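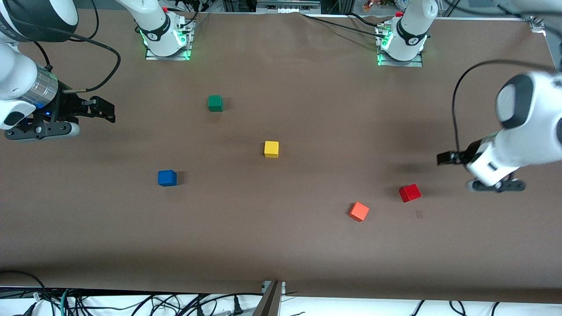 Search Search this site Go

Flestdale Valley Walking Week

Seven nights, moderate walking, small group

Flestdale is one of those places people drive past on the way to somewhere more famous, and we can't think why! The valley runs inland from the sea between two long green ridges, with the river looping about in the bottom and stone villages tucked into the bends. Up on the tops it's all heather and big skies, and on a clear morning you can look one way to the coast and the other to the high hills (bring binoculars, you'll use them constantly).

We base the whole week at Seidel, the old market town halfway up the valley. It has a proper bakery, a bookshop that goes back much farther than you expect, and a covered market hall where farmers still sell cheese from the backs of their stalls. You unpack once and stay put. Every walk either starts from the front door or a short minibus ride away, and you're back in time for a hot bath and a wander before dinner.

The walks

The first full day is a gentle one along the river to Honine, where the path crosses water meadows and ducks through a ruined abbey. Lunch is at the mill, and the soup there is worth the trip on its own. After that the week opens out. There's a long, lovely ridge day with a steady climb at the start and then miles of easy grass, and a woodland day through the old quarry country, full of ferns and mossy walls and little bridges.

Then comes the coast. We take the branch line down to Manico, a fishing harbor with painted houses stacked up behind the quay, and walk the cliffs north to the lighthouse. If the tide is right we come back along the beach with our boots off. If it isn't, the upper path has the better views anyway. Fish supper on the harbor wall, last train home.

One day in the middle is free. Some guests go back to the coast, some poke about the market, and plenty sit in the garden with a book and don't move until dinner.

Your guide

Ifor Beddoe has walked these hills since he was a boy and still gets excited about a good patch of bog plants. He knows the farm tracks, the bird calls, the best rock to sit on out of the wind, and a great many stories about sheep thieves. He sets an easy pace with lots of stops.

Where you stay

The guest house is a tall stone building just off the market square, with creaky stairs, deep windowsills and very comfortable beds. All rooms have their own bathroom. Rooms at the back look over the garden to the ridge, so ask early if you'd like one. Breakfast is a big spread with home-baked bread, and dinner is included on every night except the free day.

Included: seven nights' bed and breakfast, six dinners, packed lunches on walking days, all guided walks, local minibus and train fares.

Not included: travel to Seidel, travel insurance, drinks, lunch and dinner on the free day.

Good to know

You should be happy walking on uneven ground for most of a day. Boots with ankle support are a must, and so is a rain jacket, even in July. Poles are handy on the ridge day and we have 2 pairs to lend. Vegetarian and gluten-free meals are no trouble, just tell us when you book.

A deposit of $200 per person holds your place. Single rooms carry a supplement of $80 for the week. Book by February 28, 2019 and we'll waive it.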